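I have been thinking about my fruit problem for 3 weeks now. In my flat in Windside the kitchen is small, and everything which comes from the market finishes on the counter in its paper bag. Then I forget the bag. Last Sunday I found 4 soft pears under the bread, and I decided that this must stop.

My rule is that fruit must be seen. A closed bowl or a drawer is not good for me. I like a plastic basket with many small openings, in a strong color, placed at the front of a mesh shelf. The shelf must be a simple one, open at the front, with a flat board at the bottom. 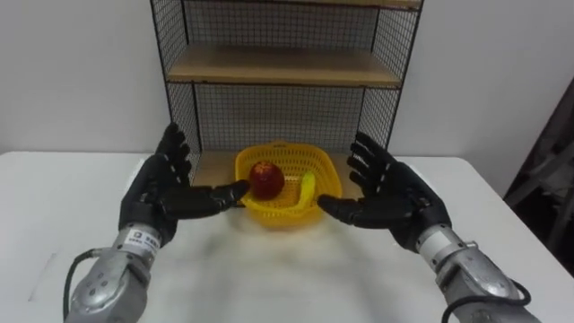
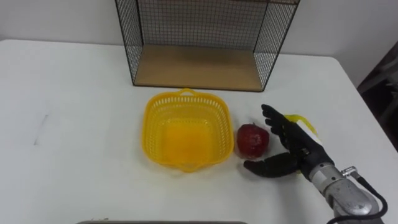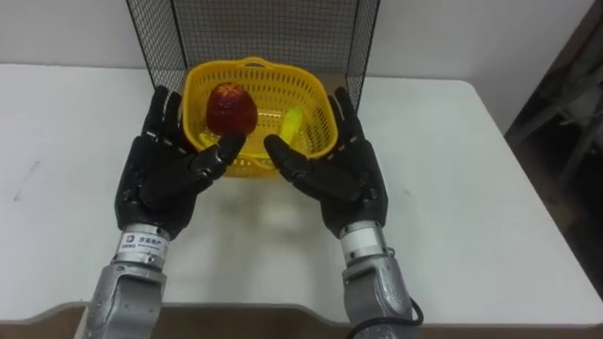 Yellow basket, black wire shelf, and a bit of red fruit.

I like yellow very much for this purpose. A red apple looks fresh beside it, and even on a gray morning I notice it when I make my coffee. The handles are also useful when I want to carry everything to the sink.

My own basket will come from Punell, the small shop behind the bus station, where they ask 5 euros for the medium size. I also looked at the Lullitero one, but it costs 22 and it has no handles. For the shelf I have not decided yet. I must first measure the corner near the window, and I should move the toaster.

If you keep bananas together with apples, please write me how you do it.

3 comments · 5 shares
Last updated: May 13, 2023
Contact | © Windside Kitchen Notes | Back to top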